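Progress Report to Gillisier: Comparing Two Grippers and Two Wrist Cameras on Household Laundry Tasks
10/8/22
By the Clirnside project lead

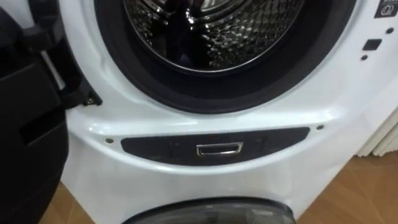 Which gripper should we carry into the next stage?
The Thorlacius two-finger gripper with the soft pads, paired with the wider of the two wrist cameras. It was the steadier choice on cloth, and it needed far fewer restarts from us.

We logged 2,962 attempts this period, well past what we planned, and I'm delighted with how much we learned from them! Most were loading and unloading, with the rest spent on small pulls and pushes: doors, flaps, buttons. The old three-finger gripper is still better at wide, stiff things (a rolled towel, for instance), but it tends to pinch a rubber door seal along with the sock, and we lost a lot of time backing it out.

Cameras were the surprise. We thought the sharper, narrower one would win. Inside a shiny steel drum it kept reading bright spots as edges, and the arm would stop short. The wider camera gives a softer picture but copes with the glare, and after we lowered the exposure it hardly stopped at all.

Small handles are still hard. On a chrome pull the soft pads slip unless the approach is nearly straight on. We printed seven fingertip shapes in September and two of them look very promising, both with a shallow groove across the pad.

The Vuklow controller went in with less trouble than I feared. It drops its link to the arm now and then, 13 times in all, and each time we had to home the arm again. A firmware update is on the way.

Spending is on track. We have 900 dollars left in the parts line and would like to put it toward a second set of pads, as the first is wearing at the tips. Next we repeat the door and handle tests with the grooved fingertips.

Comments (3)

gripfan: Did you try the grooved tips on wet cloth yet?

Project lead: Only dry so far, wet is next on the list.

mbench: Same glare trouble here with our narrow lens. Going to try the exposure change tonight, thanks!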